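커뮤니티 > 업무용 소프트웨어 > 현장서비스 관리 > 데이터 이전

설비 대장 이전 "완료"라는데 믿어도 되나요? (Uvska로 갈아타는 중)

5월, 오후 4시 20분
글쓴이 Yiran Qian

주방설비와 냉동기 유지보수를 하는 작은 업체에서 사무를 보고 있습니다. 그동안 작업지시는 Wong이라는 예전 프로그램에 넣고, 설비 대장은 엑셀로 따로 관리했습니다. 이번에 둘 다 Uvska로 옮기는 중인데 영업 담당이 처음부터 "이전은 저희가 다 해드립니다, 신경 쓰실 일 없습니다" 했던 건입니다. 저는 그때부터 신경이 쓰였고요.

지난주에 이전 완료 보고서라는 PDF를 받았습니다. 한 장짜리입니다. 원본 3,373건, 이전 3,373건, 오류 0건. 밑에 초록색 체크 표시. 사장님은 이걸 보고 바로 잔금 치르자고 하십니다.

그런데 제가 새 시스템에서 설비 목록을 내려받아 원본 엑셀하고 일련번호로 맞춰 봤더니 일련번호와 설치 주소가 둘 다 일치하는 게 2,216건이었습니다. 나머지는 이런 식입니다.

- 일련번호 앞자리 0이 사라진 것 (0047이 47로 들어가 있음)
- 주소 칸에 층수와 호수가 빠지고 건물명만 남은 것
- 한 설비가 고객사 이름만 조금 다르게 두 번 올라간 것. 이건 세어 보니 241건
- 최종 점검일이 전부 같은 날짜로 찍힌 것. 하필 이전 작업을 한 날짜입니다

담당자한테 물었더니 "건수가 일치하므로 이전은 정상이고, 내용은 고객사 데이터 품질 문제"라고 합니다. 우리 엑셀이 깨끗하지 않은 건 저도 압니다. 기사님들이 제각각 적은 걸 몇 년 쌓은 거니까요. 하지만 앞자리 0은 엑셀에 멀쩡히 있는데요? 그리고 두 번 올라간 게 있는데 어떻게 총 건수가 딱 맞는지 저는 이해가 안 됩니다. 그러면 어딘가에서 그만큼 빠졌다는 얘기 아닌가요.

기사용 태블릿 10대는 벌써 나눠 드렸고, 다음 단계가 예전 시스템 차단입니다. 제가 궁금한 건 이렇습니다. 이 상태에서 완료 확인서에 서명해도 되는지, 서명을 미루면 무슨 근거를 대야 하는지, 그리고 중복 건은 누가 정리하는 게 맞는지. 비슷한 일 겪어 보신 분 계시면 부탁드립니다. "원래 다 그래요"는 담당자한테 이미 들었습니다. 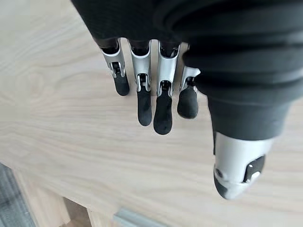
답변 3개

현장반장77

서명하지 마세요. 저희도 당했습니다. 서명하는 순간부터 유상입니다.

태블릿도 한번 보세요. 사무실 화면에서는 고쳐진 걸로 나오는데 기사 태블릿에는 옛날 주소가 그대로 있는 경우가 있어요. 저희는 다른 회사 거였는데 로그아웃했다가 다시 들어가야 바뀌더라고요. 지하 기계실에서 로그아웃하면 다시 못 들어갑니다. 신호가 안 잡혀서. 그걸 업체는 몰랐다고 하는데 글쎄요.

그리고 엑셀이 제일 좋습니다. 저는 지금도 엑셀 씁니다.

Colton Carrier

설비 대장 이전을 고객사 입장에서 몇 번 해봤고, 그중 한 번은 Brutetti 제품에서 나오는 작업이었습니다. Uvska를 직접 써 본 적은 없으니 그 제품 메뉴가 어떻다는 얘기는 못 합니다. 일반적인 얘기로 들어 주세요.

우선 "건수 일치"부터. 이 숫자는 거의 아무것도 말해 주지 않습니다. 업체가 비교한 게 뭔지 물어보셔야 합니다. 읽어 들인 행 수와 써 넣은 행 수를 비교한 거라면, 행을 잘못 써 넣어도 건수는 늘 같습니다. 빈 행을 하나 쓰고 하나를 빠뜨려도 같고요. 그러니 보고서에 적힌 3,373이 어느 단계에서 센 숫자인지 서면으로 받으세요. 전화로 들은 답은 나중에 없는 답이 됩니다.

중복 241건과 총 건수 문제는 두 가지 경우가 있습니다. 원본에 이미 중복이 있었고 그대로 넘어온 경우, 아니면 말씀대로 중복이 생긴 만큼 다른 게 누락된 경우. 앞의 경우라면 업체 말에도 일리가 있습니다. 이건 추측할 필요 없이 확인이 됩니다. 원본 엑셀에서 일련번호만 뽑아 중복을 세어 보세요. 앞자리 0이 문제라고 하셨으니 반드시 그 열을 텍스트 서식으로 둔 채로 하셔야 합니다. 숫자로 바뀐 상태에서 세면 0047과 47이 같은 걸로 잡혀서 또 다른 가짜 중복이 나옵니다. 저도 그렇게 반나절 날린 적이 있습니다.

항목별로는 이렇게 봅니다.

앞자리 0: 가져오기 과정에서 열 형식을 숫자로 잡았을 때 생기는 전형적인 증상입니다. 원본에 살아 있다면 이전 작업 쪽 잘못이고, 고객 데이터 품질과는 상관이 없습니다. 캡처 두 장이면 됩니다. 원본 한 줄, 새 시스템의 같은 줄.

층수와 호수: 예전 대장에 주소가 한 칸이었는지 두 칸이었는지 확인하세요. 두 칸이었는데 첫 칸만 넘어왔다면 항목 대응표가 잘못된 겁니다. 한 칸이었는데 잘렸다면 글자 수 제한을 의심해 볼 만합니다. 대응표는 이전 전에 업체가 만들어서 고객 승인을 받는 게 보통인데, 혹시 받으신 적이 있나요? 없다면 그것부터 요구하세요.

점검일: 제가 보기엔 이게 제일 위험합니다. 주소가 틀리면 기사가 전화를 하니까 금방 드러납니다. 점검일이 전부 최근으로 찍혀 있으면 시스템은 조용합니다. 다음 점검 알림이 그 날짜를 기준으로 잡히고, 이미 기한이 지난 설비도 방금 점검한 걸로 나옵니다. 정기점검 계약이 있는 고객사부터 원본 날짜와 대조해 보세요. 예전 시스템을 끄는 건 그 뒤의 일입니다.

서명은 저라면 안 합니다. 다만 무작정 미루면 이쪽이 지연 책임을 뒤집어쓸 수 있으니 계약서에서 검수 조항을 찾아보세요. 기한 안에 이의가 없으면 검수된 것으로 본다는 문장이 들어 있는 계약이 많습니다. 그런 문장이 있으면 기한 전에 서면으로 불합격 통지를 하셔야 합니다. 메일이면 충분한지, 양식이 따로 있는지는 계약서마다 다르고 저는 변호사가 아닙니다.

중복 정리는 어느 쪽을 살릴지는 고객사가 정하고, 실제 병합은 업체가 하는 게 맞다고 봅니다. 병합 때 작업 이력이 한쪽으로 제대로 모이는지 몇 건만 먼저 시험해 보라고 하세요. 한꺼번에 돌리겠다고 하면 말리시고요. "자동 병합 기능이 있다"는 말은 실제로 돌린 결과를 보기 전까지는 없는 기능으로 치는 게 속 편합니다.

댓글 - Yiran Qian
대응표 받은 적 없습니다. 메일을 다 뒤졌는데 "표준 템플릿 적용"이라는 말만 한 줄 있네요. 원본 중복은 텍스트 서식으로 다시 세어 보겠습니다. 점검일은 생각도 못 했는데 지금 등골이 서늘합니다.

댓글 - Colton Carrier
"표준 템플릿"이 누구 표준인지도 물어보세요.

스톡홀름아님

Stotelholm이라는 연동 도구를 쓰면 이런 거 한 번에 해결된다고 하던데요. 일련번호 기준으로 양쪽을 비교해 주고 차이 나는 것만 뽑아 준답니다. 저는 써 보지 않았고 소개 페이지만 봤습니다.

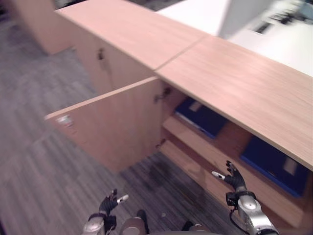
문이 열린 낮은 수납장

댓글 - 현장반장77
써 보지도 않고 한 번에 해결된다고 하면 영업 사원하고 뭐가 다릅니까.

댓글 - 스톡홀름아님
그래서 안 써 봤다고 적었잖아요. 체험판은 있는 것 같습니다.

댓글 - Yiran Qian
감사하지만 지금 업체 하나 상대하기도 벅차서 도구를 더 들일 생각은 없습니다. 비교는 엑셀로도 되고요.

중간 경과 남깁니다. 원본에서 일련번호를 다시 세어 보니 중복이 있긴 한데 몇 건 안 됩니다. 241건하고는 비교가 안 되는 수준이에요. 그러면 나머지는 이전 과정에서 생겼다는 얘기고, 빠진 설비도 있다는 얘기인데, 실제로 Brutetti 냉동고 쪽에서 원본에는 있고 새 시스템에는 없는 걸 벌써 찾았습니다. 목록으로 만들어서 보냈더니 담당자 답이 "검토 후 회신드리겠습니다"로 바뀌었습니다. 전에는 "정상입니다"였으니 나아간 건지 뭔지.

계약서에 검수 조항 있습니다. 이의 제기는 서면으로 하라고만 되어 있고 양식은 없어서 메일로 보내고 수신 확인도 받아 뒀습니다. 사장님께는 점검일 얘기만 했는데 잔금 얘기가 쏙 들어갔습니다. 예전 시스템 차단도 미뤘고요. 사용료가 한 달 더 나가는 건 어쩔 수 없죠.

댓글 - Colton Carrier
재이전하겠다고 하면 기존 데이터를 지우고 다시 넣는지, 위에 덮어쓰는지 꼭 확인하세요. 덮어쓰기면 태블릿에서 그동안 기사님들이 입력한 작업이 어떻게 되는지도요. 그리고 이번에는 보고서 말고 목록 전체를 받으세요.

관련 글
현장 작업 앱에서 고객 서명이 저장 안 될 때
Wong에서 작업 이력만 따로 내려받는 방법
정기점검 알림이 두 번씩 오는 문제
태블릿 오프라인 입력 후 동기화 순서가 뒤바뀜
협력업체 기사 계정, 좌석당 요금에 포함되나요
차량 재고와 창고 재고가 맞지 않습니다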